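The first thing Aslı Aydoğan said to me was, "Can you carry a kayak?" I couldn't, as it happened, but I said yes, and that's how I ended up spending my June at Brollura.

If you haven't come across it, Brollura is a sailing and outdoor camp a bus ride from Bromport, and it's been going since 2000. I'd been out of college for a year, I'd packed in a job at a shoe shop, and my mum had started leaving adverts on my pillow (subtle, Mum!). One of them said "kitchen and waterfront help, meals included". I think it was the meals that did it.

I was put with Cengiz Başaran, who runs the boats, and his sister, also called Aslı, who runs everything else. With two Aslıs on site we all went by surnames, so I was Urrego from breakfast to lights out, and I still turn round when anybody shouts it.

My group had 24 children in it and I was terrified of every one of them. They wanted to know if I could do a backflip, whether I'd ever been bitten by a fish, why my hair did that. By the second week I was the one asking the questions.
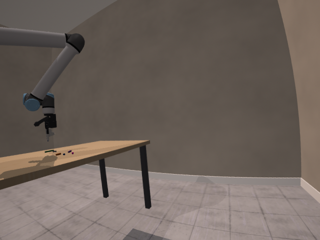 A robotic arm over a wooden table, with small coloured pieces scattered on top.

The night that changed things for me was the overnight paddle. It rained from the minute we put the tents up, and a boy who hadn't said much all week started teaching the rest of us songs his gran had taught him. We sang until Oğuzhan Türkmen came over from the next field to ask, very politely, if we might stop.

I went home, looked up youth work courses and signed up for one before I could talk myself out of it. I'm in my final year now, and I've been back to Brollura every summer I could. I can carry a kayak these days, too, though I still make a terrible fuss about it.

Milagros Urrego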